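1/ ok so a few of you asked how the choir thing is going after I posted about it in December and then went silent. thread time. get a coffee, it's a long one

2/ background for the new people: I joined a community choir in Flarkton with zero experience. I can't read music. I last sang in front of humans in 6th grade and I was asked to mouth the words

3/ there are 58 of us on the list. on a good night that's a real wall of sound. on a bad night (snow, playoffs, school concert) you can hear every single alto breathing, and I am one of the altos

4/ our director is Narendra Bajpai and he has the patience of a glacier. he will run the same four bars until you hear them in the shower. then he says "nice, again" in exactly the same tone as the first time

5/ the big piece this season is a set of Norwegian folk songs. do I speak Norwegian? I do not! Teodor Lunde in the basses grew up with it, so he recorded himself reading all the lyrics very slowly and sent them around

6/ I have now listened to Teodor say the word "Grønli" in my car more times than I've heard my own mother's voice this year. it's a farm in the second song. there's a cow. the cow does not have a good time

7/ things I got wrong at the start: I thought altos just sang the tune but lower. no. altos sing one note for eleven pages and then, right when you've stopped paying attention, you get a leap that needs a ladder

8/ also breathing. you're supposed to stagger it, so your neighbor holds the note while you sneak some air and then you swap. Nelly Correa and I kept sneaking air at the same time, every time, for weeks. now she taps my elbow when it's her turn and it works great

9/ practicing at home is its own problem. I tried the kitchen (fridge hums a flat B, ruins me), the car (fine, but people at red lights look over), and the bathroom, where everybody sounds amazing so you learn nothing

10/ what works for me is 13 minutes, with a timer, standing up. first 6 on the ugliest page, the rest on whatever I want. before this I was doing 90 on a weekend afternoon and getting hoarse and mad

11/ and face a bare wall when you do it! Narendra's tip. your voice comes straight back at you and you hear when you're sliding under the note. I was sliding under a LOT of notes
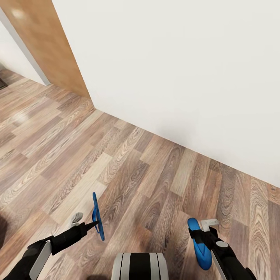 Plain wall, hard floor. Nothing fancy needed.

12/ if you have rugs and curtains everywhere you'll hear way less of yourself. I took my music to my sister's place, which has none of that, and it was brutal – and then the next rehearsal was the first one where I got through "Veven" without losing my spot

13/ "Veven" is the one about weaving, for those keeping score. all the parts cross over each other on the last page. Trygve Hellström (tenor, has done this forever) says just pick one person and hang on to them. I picked Nelly. she picked me. we're working on it

14/ concert is next month, doors at 7, soup at the intermission. I'm told the soup is the reason half the audience shows up. I'll put the address in a reply once it's confirmed

15/ and if you're thinking about joining one of these, most of them don't audition. email and ask if they need your part. if you're a tenor they will drive to your house

16/ going to go do my ugly page now. it's page nine. it's always page nine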